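Rultik Countertop Kit

The Rultik Countertop Kit is a set of household props and a fitted table sold for testing robot arms on kitchen tasks. It is made by Rultik, a small supplier founded by Santosh Sisodia and Deisy Inga, and has been on sale since July 2021. The kit does not include an arm. Buyers mount their own and use the table and props as a fixed layout, so that results from one lab can be compared with results from another.

Contents

The standard version, sold as the Rultik 800, has a white tabletop on a metal frame, a toaster oven with a hinged front door, and a group of dishes and toy foods. The dishes and foods are ordinary store goods and can be replaced locally if lost. A smaller version, the Rultik 710, leaves out the oven and costs less.

Tasks

The task booklet was written by Lamduan Wattanapong. Most entries are short pick-and-place jobs, such as moving a toy strawberry to a plate. The oven tasks are rated hardest – the arm has to reach the handle, follow the swing of the door and let go without pushing the oven out of place. Other objects stay on the table during these tasks as clutter.
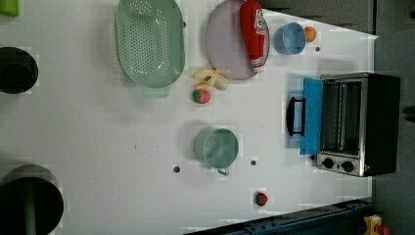
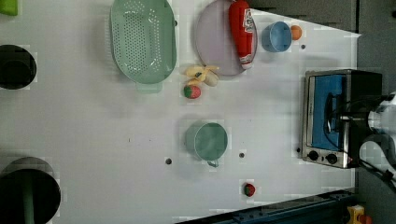
Oven task layout from overhead, with the colander, plate and ketchup bottle left on the table.

Scoring is by hand. An operator marks each attempt as complete, partial or failed, and the booklet allows a partial mark for a door that is moved but left short of the stated angle. Version 2 of the booklet, issued in September, added a time limit for each task.

Reception

Kuldeep Sandhu, who reviewed the kit for the trade newsletter Claven, found the table sturdy and the booklet clear, but thought the oven too light for repeated pulling. He advised fixing it down with tape. Harish Joshi of the Urkamport test lab reported more than 949 attempts on one kit before the door hinge needed tightening. Both noted that replacement ovens are sold only through Rultik.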